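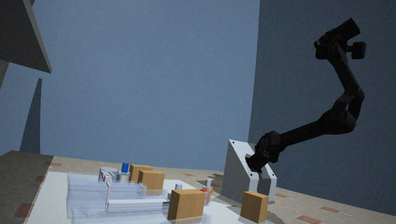
Kettle Teleoperation Package
Product line: Suston Demonstration Systems
Supplied by Tristolbridge

The Kettle package allows an operator to show a robot arm a task by remote control and to store each attempt for later training. It is intended for teaching laboratories and for development groups that need many demonstrations of short tabletop tasks, such as sorting bottles or moving blocks into a container.

The operator holds a hand controller, and the arm follows its position and tilt. A foot switch starts and ends each recording. Where a task is easier to show by hand, the joints may be released and the arm guided directly. Both methods write to the same file format, and demonstrations from either may be combined in one set.

A simulated workspace is included with every license. Operators may practice there before they are given access to the physical arm, and task layouts can be checked for reach. Blocks, bottles and clear containers are provided in the object library – further items may be imported by the customer.

Specifications
Controller cable length: 1840 mm
Controller weight: 274 g
Maximum demonstrations per project: 1005
Order code, full package: KT-555

Supplied with the package
Hand controller and foot switch
Release button for hand guiding
Simulation license, one seat
Printed operator manual

Installation
The arm must be bolted to a rigid mount before the joint release is used. Customers with an existing Kornitz controller may keep it in service; the adapter is ordered separately. Remote installation support is offered every Wednesday by appointment.

Replacement parts and additional simulation seats are listed on the Suston accessories page. Requests for quotation should state the arm model and the number of operators.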